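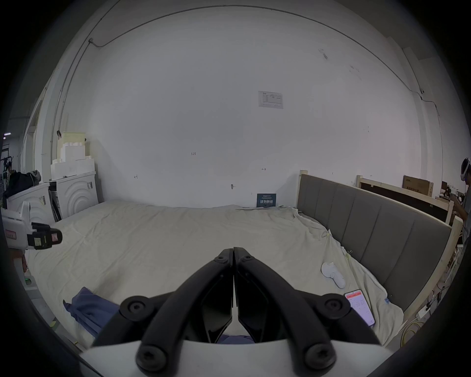
Kumiko Ichikawa
Handbook editor, Pendance Robotics Club

4. Your first cloth session

By now you have read section 3 and signed the sheet to say so. The Latitz task is simple to describe: pick up a crumpled cloth on a bed and fold it, using the two hand-held grippers, while the recording runs. Most new members expect to be good at it by teatime. Allow until Sunday.

4.1 Setting up

1. Pull the bed sheet more or less straight. Wrinkles are fine. The finished model will have to live with wrinkles, as the rest of us do.

2. Drop the blue cloth on the sheet from waist height. Do not arrange it. Members with tidy minds should ask someone else to drop it.

3. Switch on both grippers and wait for the green light. Squeeze each one fully shut and let go 6 times. If the fingers stick, see section 7, and bring a screwdriver.

4. Put the headset on, tighten the strap and check that you can still turn your head.

Caution: Look where the cables run before you put the headset on. They are much harder to find afterwards, except with your feet.

5. Stand square to the bed with a gripper on either side of the cloth, fingers slightly open. Hold still for a slow breath, then begin. 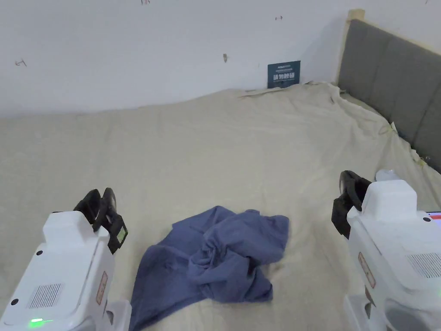
4.2 Recording

6. Close one gripper on a single layer near a corner. A fistful of cloth will lift beautifully and teach the model nothing.

7. Find a second corner with the other gripper. This may take some time. Talking to the cloth is allowed, as we don't keep the sound.

8. Fold, flatten, let go, and bring both grippers back to where they started.

Note: Keep your failures. Mthembu, our sorting script, wants them labelled "dropped" or "gave up". There is no label for "nearly".

9. Stop after 200 takes, or when your wrists complain, whichever comes first. The club's target for January is 1,000, shared between everybody.

4.3 Packing away

10. Switch off both grippers and put them on charge.

11. Copy your takes to the Rallolden drive and write your initials in the log. Legible ones, please.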